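Print this page
E-mail this page

Trokness Adult Learning, Odville
Looking After Small Things at Home
Handout 5: Sorting and storing beaded and cord bracelets
Tutor: Asnakech Shiferaw
Revised May 1, 2024

Bring your own pieces to the next session if you can. Old and broken ones are welcome. You will also need a soft cloth, a few small bags and a pencil.

1. Lay everything out first

Bracelets kept together in one box rub against each other, and elastic gets caught round cord. Before cleaning anything, spread the pieces on a flat, pale cloth. A bed works well: it is large, it is soft, and a dropped bead will not go far. Leave a gap between pieces so that each can be picked up without dragging the next one along. 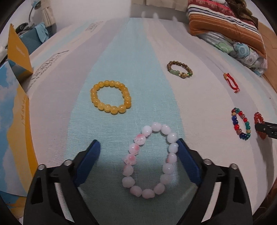 Fig. 1. Beaded bracelets and a red string bracelet on striped fabric. The pink-and-white one is in the middle.

2. Sort by how it is made

Most people sort by colour. For storage it is more useful to sort by what holds the piece together.

Elastic -- stretch very gently and look between the beads. If you see thin or fuzzy elastic, put the piece aside for restringing.

Knotted or braided cord -- check the knots and the ends. Cord frays first where it slides.

Mixed pieces -- where wooden beads share a string with stone or glass, treat the whole bracelet as wood. That means no soaking.

3. Cleaning

Glass beads can be wiped with a damp cloth and dried straight away. Wooden beads get a dry cloth only. Do not use polish on anything with a gold-coloured charm until you know whether the colour is plated. Tâm Trình, who taught this course in April, kept a soft toothbrush for carved beads, and I still recommend one. Allow 10 minutes for each piece.

4. Cord bracelets with a tag

A red cord bracelet often has a tag and small end beads as well as the loop itself. Hold it by the cord when you inspect it, and let the tag stand free so you can see both faces. Carved characters collect dust; brush along the strokes. Look at the drawstring end too, where a small bead may be all that stops the knot slipping through.

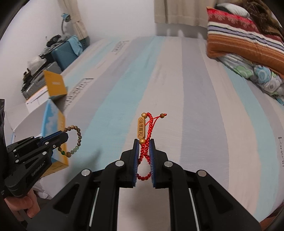
5. Putting away

One piece to a bag, cord loosely coiled, elastic never stretched round a card. Write the material on the bag in pencil. Keep the bags flat in a shallow box, away from radiators and out of direct sun.

For next time: sort 2 groups of your own pieces and note any that need restringing. Gilani sell elastic on the reel in the Skellton shop.

Print this page
E-mail this page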